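Lanier reopens Ternham workroom with new white tabletops

December 7, 2023

Lanier has finished refitting the shared workroom at its Ternham site, replacing the old benches with plain white tables. The room covers 1,328 square feet and is used for sorting, light assembly and packing. Work was carried out by Penorness, which also supplied the tables.

The new tops are smooth and matte, with no printed marking. Lanier had asked for a surface that would not throw glare back at people working under the ceiling lights. The earlier benches had a gloss finish and a printed measuring grid, and the grid had worn away at the front edge on most of them.

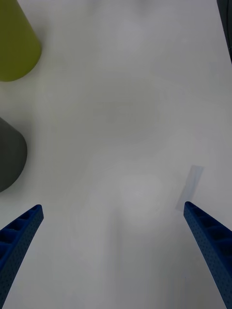

Under the revised room rules, small items are to be kept to one side of each table so that the rest of the surface stays clear for the job in hand. Parts that are not needed for the current task go back to the shelves. Tape may not be applied directly to the tops, and cutting is limited to two benches at the rear of the room that were kept from the old layout.

Penorness rates the finish for 2,000 cleaning cycles with a mild detergent. Solvent cleaners are excluded from the warranty — a point Lanier has added to the notice by the door. Light scuffs can be removed with a damp cloth. Deeper scratches are to be reported, and the top will be swapped at the next service visit.

The cost of the refit was $2,230 per table, including delivery and removal of the old furniture. Ten of the old benches have been passed to Hầu, a furniture reuse shop, which will sand and resell them.

The workroom is open to all site users during normal hours. Bookings for the larger tables are handled at the front desk. A second room on the same floor will be measured for tables later in December, but Lanier has not set a date for that work.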